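手持夹爪数据链路 软件安全与巡检清单（附批注）

适用范围：Fasau 感知模块、Cutthorpe 回放工具、Omolska 规划与控制层，以及 Dekker 权限和日志服务
检查频率：每次换场地、换镜头标定文件或升级任一模块之后都要做一遍
结果写法：通过／待改／不适用，批注写在条目下面，别另开文档

这一版的条目比上一版顺手多了。感知那部分基本重写，规划部分加了回放到真机之前的几道闸。先说一句，Cutthorpe 新的时间轴真的好用，拖到哪一帧，夹指开度、位姿、掩膜就跟到哪一帧，查问题的速度完全两样！ 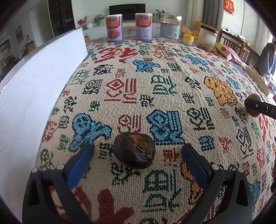 闻若棠　感知与工具链工程师

甲、开工前

1. 标定文件与设备编号一致
结果：通过
批注：Dekker 现在会在加载时比对，编号对不上直接拒绝启动。以前只弹一行黄字，大家手快就关掉了。我故意塞了一份旧标定进去试，当场拦下，很满意。

2. 广角畸变模型已启用，边缘区域已设有效范围
结果：通过
批注：桌面在原始画面里鼓成一个穹顶，桌沿往两边弯，没去畸变就拿去估平面，法向会偏得离谱。四角发黑的部分要在掩膜里剔掉。检查方法：在 Cutthorpe 里打开去畸变视图，看桌沿拉直了没有，再看残差图。

3. 时间同步
结果：通过
批注：图像与开度信号的最大偏差是 23 毫秒，在允许范围内。请看最大值，平均值会把偶发的卡顿盖过去。

4. 磁盘余量与写入失败告警
结果：通过
批注：把录制目录改成只读，点开始，应该立刻报错并且不生成空文件。两样都做到了。

乙、感知（Fasau）

5. 目标物与花纹背景能分开
结果：待改
批注：我最喜欢的一条，难得有这么好的考题。米色粗织桌布上密密麻麻都是汉字样的图案，红蓝绿黑橙全有，中间摆一个深棕色、带光泽的椭圆小东西，大小像颗大栗子。抽查 1,000 帧，掩膜完整的有 706 帧。剩下的多半是把旁边的图案吃进了轮廓，尤其是右边那个笔画很粗的蓝字。目标物表面一块浅色的斑也容易被挖成洞，颜色和布底太近了。
处理：补一批花布背景的训练样本，复查前 Fasau 的抓取置信度上限先压低，不许自动放行。

6. 蓝色指垫识别不受蓝色图案干扰
结果：待改
批注：夹指内侧的蓝垫是我们推算开度的参照，而布上偏偏也有大块蓝色。按颜色阈值找指垫的老办法在这里会跳。新办法先用夹指的黑色轮廓和三角形镂空定出区域，再在里面找蓝，稳得多。老办法的开关还留在配置里，请删掉，留着早晚有人误开。

7. 平面图案不得输出为可抓取物
结果：通过
批注：布上有个橙色的小熊样图案，轮廓清楚，眼睛也有，分割网络看见它特别兴奋。加了高度校验以后它不再进候选列表。回归测试里请一直保留，谁也别嫌它占时间。

8. 人员进入视野时的处理
结果：通过
批注：画面边上有人俯身伸手到桌面是常事。要求有两条：人的区域进禁入掩膜，规划层不得把它当成可以绕着边走的静物；导出数据时按隐私规则处理。衣服颜色深、只露出一部分的情况也要能检出，宁可多报。

9. 反光与暗屏
结果：待改
批注：亮光地砖会映出窗子，黑色的电视屏幕又几乎没有特征。定位模块在这两处都不该取关键点。地砖那边已经压住了，屏幕的边框还偶尔被选中，位姿曲线上能看到细小的抖动。不影响抓取，我仍然记成待改。

丙、规划与控制（Omolska）

10. 容器壁进入碰撞模型
结果：待改
批注：浅纸盒很考验人。壁薄，从斜上方看去又只剩一条亮边，深度图在那里常常断开。Omolska 拿到断开的点云，就以为有缺口可以穿过去。现在 Fasau 会先拟合整圈盒壁再交给规划层，断口能补上，靠近镜头的短边拟合得还不够好。补齐之前，入盒轨迹一律从上方垂直下探，侧向进入的选项锁住。

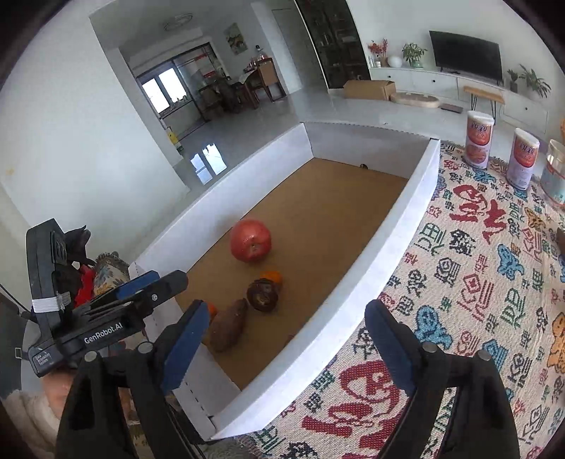 图二　浅纸盒内的石榴、红薯和橙色小果，部分目标相互遮挡

11. 遮挡目标的抓取顺序
结果：通过
批注：看 Omolska 给出的顺序是一种享受。露得多的先排，被压住或挡住的往后放，每取走一件就重新感知一次。图二里有一个橙色小果差不多被夹指盖住了，正好用来测自遮挡：夹指挡住的部分必须标成未知，严禁标成空。查过，标的是未知。

12. 未定类别物体的力上限
结果：通过
批注：盒里那个圆圆的深棕色东西，带浅色纹路，像蘑菇，也像某种粗皮的蔬菜，我盯着看了半天也没敢给它写标签。Fasau 同样给不出高置信度，于是自动套用了最保守的夹持力档位。正是我们要的行为，请不要为了让指标好看而强行归类！

13. 第二只夹爪出现在画面里
结果：待改
批注：同一视野里有两只外形相近的黑色夹爪时，跟踪器要认准自己那一只。自己的两臂总是从画面底部伸进来，用这个先验就能解决大部分。横着伸进来的那只必须按动态障碍物处理。目前它停住不动超过一小会儿就会被并进静态地图，再动起来时旧位置留下残影，规划绕远路。安全上没出问题，路径难看。

14. 指令超时与急停
结果：通过
批注：连续断网 2 次，控制层都在限定时间内转入保持状态，恢复以后没有补发积压的指令。补发旧指令是我最担心的，请每次升级都重测。

15. 速度上限由控制层强制
结果：通过
批注：在规划层手工写入一个超限速度，控制层截断并留了日志。界面上那个滑块只当提示看。

丁、回放与工具（Cutthorpe、Dekker）

16. 回放默认不连真机
结果：通过
批注：连接真机要在 Dekker 里单独申请权限，回放窗口的边框会变红。颜色很扎眼，很好，别调淡。

17. 标注与原始帧可追溯
结果：通过
批注：随便点一个掩膜，都能回到原始帧、模型版本和标定版本。上次为了找一个版本号翻了整个下午的日志，这回点一下就到，开心。

18. 日志里的坐标系写全
结果：待改
批注：还有几处只写了“位姿”，没写相对于谁。相机系、夹爪系、桌面系各写各的全名，缩写也不要用。

19. 配置回滚
结果：通过
批注：回滚之后校验值与旧版一致。注意缓存要一并清掉，Fasau 的背景模型缓存不随配置走，换桌布或者换盒子之后也要手动清。

放行意见

采集与离线回放可以继续。自动抓取暂不放行，第 5、6、10、13 条改完后从甲部分重新走一遍，中间不要跳项。第 9、18 条可以跟下个小版本一起交。

复查的时候请把花布和纸盒都摆上，两样叠在一起最容易把 Fasau 难住，我很想看看新掩膜的表现。复查排在周日上午，清单直接在本页续写，旧批注保留。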